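Spent the morning with the budget sheet for our second assembly cell and my coffee went cold twice, so I'm going to tell you all how it's going. Long thread, sorry in advance, get a snack!

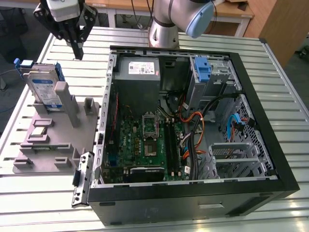 **1/** The job is desktop towers: processor, memory, hard drive, in that order of how much I fret about them. Everything gets picked out of a printed tray beside the case. When I first priced this work I put down the arm, the gripper and the table, and felt very pleased with myself (oh dear).

**2/** Let's talk trays. I had them under "misc." Please don't put your trays under misc.! Every part wants its own pocket or cradle, every new drive shape wants a new print, and we went through 8 versions before I-seul Ko and I agreed on the pegs. They have their own line now, with filament and her hours both on it.

**3/** Gripper fingers, same story. We had quotes from Plalletier and Molard, and Molard came out cheaper until I added spare fingertips. If you're comparing quotes, ask for the price of the spares in the very first email, and ask how long they take to ship. Plalletier said five days and Molard said 15, and for a part that wears out I'd pay a bit more for the five.

**4/** The table! I love a slotted aluminum table and will defend it to anyone. You can bolt a fixture wherever you like and change your mind in August. Bajpai is quoting us $1,551 for the next one, legs included, and I've stopped haggling over it.

**5/** Things to practice on are a real cost too. Old towers, old boards, memory sticks you won't cry over. I'd put in for more of them than feels decent, and a few spare processors on top, and then a shelf to keep it all on (I forgot the shelf).

**6/** Still open: whether we take the Naltivdale service plan or pay by the visit. I-seul leans toward the plan, I lean toward waiting until the cell has a few months on it, and we've gone back and forth so often that we've started swapping sides. If you've had either one, please tell me what you paid and whether they picked up the phone!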